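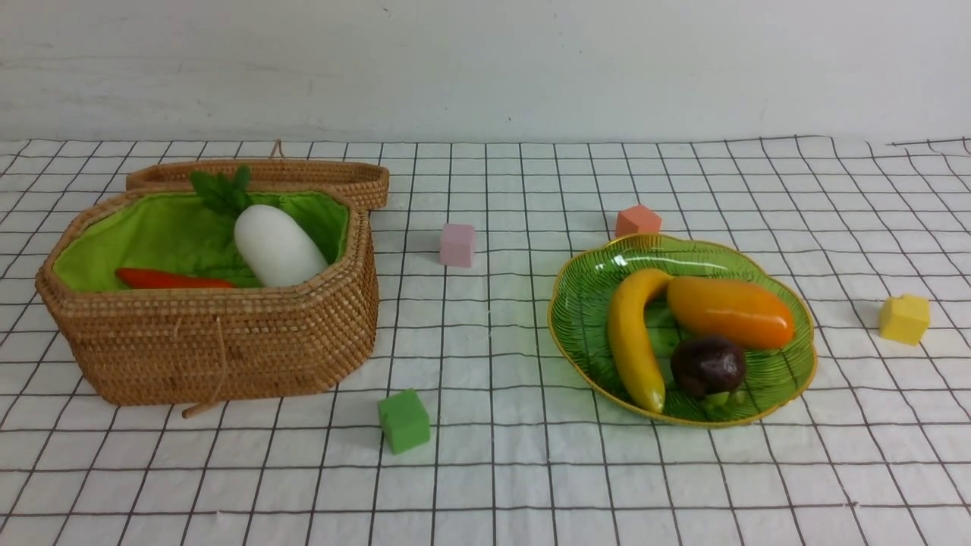
What the second robot really costs

When Perrine Maillard drew up her first budget for a robot test bench, the arm took up one line and everything else took up one line. The second line was labeled "sundries." By the end of the first year it had grown to half a page, and she now keeps it as a separate sheet.

Maillard runs the handling group at Hitum, a company that writes picking software for small food packers and gift-box firms. Last July she got approval to equip a second bench. The first had been booked from eight in the morning until after seven at night for most of the spring, and two customers were waiting for trials. The money was there, within limits. She had nine weeks to decide how to spend it.

Her experience is a fair guide for other small teams in the same position. Plenty has been written about choosing an arm. Much less is available for the person who has to fill in the rest of the form.

Start with the tasks

Maillard asked her engineers to write down the tasks they expected to run over the next year before anyone opened a catalog. The list came back longer than she wanted. Most of it was moving single items between containers: out of a basket, onto a plate, off the plate and back again. Some entries called for two arms. One called for a mobile base.

She crossed out the mobile base the same afternoon. It appeared in a single task, that task had no customer attached, and it would have used more than a third of the budget. The two-arm tasks took longer to settle. In the end the group agreed to buy one arm and a table wide enough to take another later, with the mounting holes already drilled.

"The holes were cheap when the table was being made," Maillard says. "Getting them added to the first bench meant sending the top away, and we lost the bench while it was gone."

Three quotes, three different lists

Hitum asked for quotes from three suppliers. Zemov offered the arm, controller and gripper as a package with one year of support. Cheema quoted the arm alone at a lower price and listed the gripper, cabling and software license separately. Pratovano, a reseller, proposed a refurbished unit with a short warranty.

The numbers could not be compared as they arrived. Tamara Pasichnyk, who handles purchasing at Hitum, made a sheet with one row for every item needed to get the arm moving, and sent the blank sheet back to all three suppliers to be filled in. Two did it within days. The third needed a reminder.

Once the rows were filled, the gap between the first two nearly closed. The lower quote did not include delivery to an upper floor, the safety stop or the training day. The package included all of these, plus a set of fingertips in two hardnesses. The refurbished arm was still the cheapest by a good margin, but its controller was an older model, and the group would have had to maintain two versions of its own software.

Hitum took the package. Pasichnyk is careful to say that this was the right answer for a team with one technician. A larger group, with its own machine shop and spare people, might do better buying the parts.

Some of the questions she now puts to every supplier:

Which items on the quote are needed on the first day, and which can wait?
What does a replacement fingertip cost, and how long does it take to arrive?
Is the software license tied to the arm or to the computer?
Who pays for shipping when a unit goes back for repair?
What does support cost in the second year?

The last one matters most to her. The second year of support is often left off a quote, and it falls in a different budget from the purchase.

The table and what goes on it

The objects for the bench were the last thing Maillard budgeted for, and in money they were the smallest. She set aside $400 and spent most of it in one trip and two online orders. With foam cubes, toy fruit and vegetables, a lined basket and a glass dish, a team can run pick-and-place tasks all day, and nothing on the table spoils.

She has a few rules for this part of the list. Buy shapes that differ, so that the gripper has to handle something round, something long and something with flat sides. Include at least one item that is hard for a camera. Buy duplicates of anything likely to be discontinued, and toys are often discontinued. Put the receipts in a folder with a photo of each item, so that a later buyer can match it.

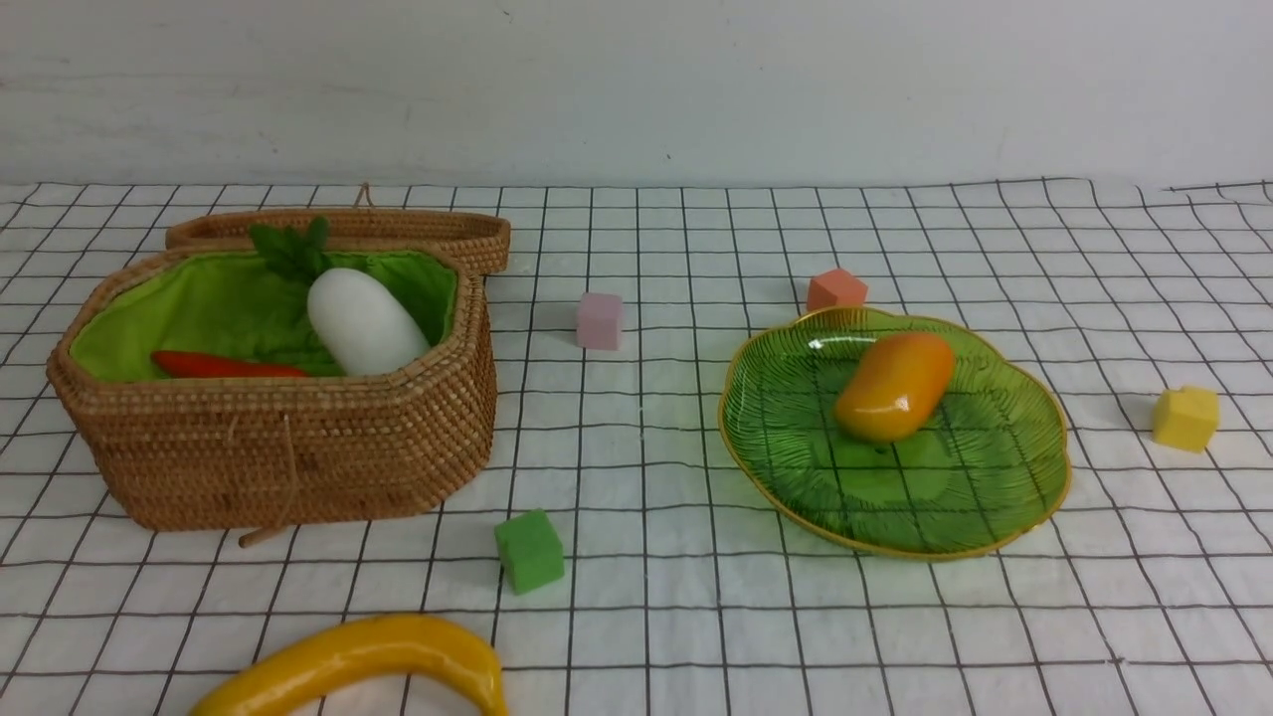

Cloth and containers deserve the same attention as the items that get picked up. A different tablecloth or a different dish changes what the cameras see, and results from before and after the change can be hard to compare. A printed grid is useful because a technician can put objects back in nearly the same squares between runs. Glass takes more thought. The green dish lets the lines of the cloth show through its base, and its ridged surface and the shiny mango on it both catch the light, so a team choosing cameras would do well to try them on a dish like that before signing the order. The basket raises another question for the planning sheet, since its lid stands up along the back and the carrot lies partly hidden behind the front wall. A camera at head height may see enough of it. A low one at the side probably will not, and adding a camera after the mounts have been ordered costs more than including it at the start.

Maillard allowed for two cameras on the first bench and three on the second. She would have liked four. The fourth would have needed a faster computer and a larger disk, and she could not find the money for all of it in the same year.

Hours are part of the budget

The figure that surprised Hitum's finance office had nothing to do with hardware. Maillard estimated 124 hours of staff time to bring the second bench into use, covering unpacking, mounting, wiring, calibration, the safety check and the first week of trial runs. She based it on the time sheets from the first bench, with a small reduction for what the group had learned.

Finance asked for it to be taken out, on the grounds that the staff were paid anyway. She left it in. While the technician was building the second bench, the first would be running without him, and customer work would slow down. She wanted that written down before it happened.

She also planned for running hours. At the rate the first bench was used, the second would reach 730 hours before the end of its first year, and the gripper pads would need replacing more than once before then. Two spare sets went on the original order. A spare cable went on as well, after some discussion – it was an expensive cable, and no cable had failed yet.

Storage was missed. The bench came with more boxes than expected, the supplier's warranty terms required the original packing to be kept, and the only free shelf was in a corridor. A storage cabinet went through as a separate request in the fall.

Leave some of it unspent

Both women recommend holding back part of the money until the bench has run for a month. The group kept back a tenth. It went on a better lamp, a second emergency stop at the far end of the table, and a rolling cart for the computer, which had been sitting on the floor. None of the three was on anyone's list in July.

Maillard has started the sheet for the next round. The second arm for the wide table is on it, with this year's quote filled in and a blank column beside it for next year's. Under the arm she has added a line for tablecloths.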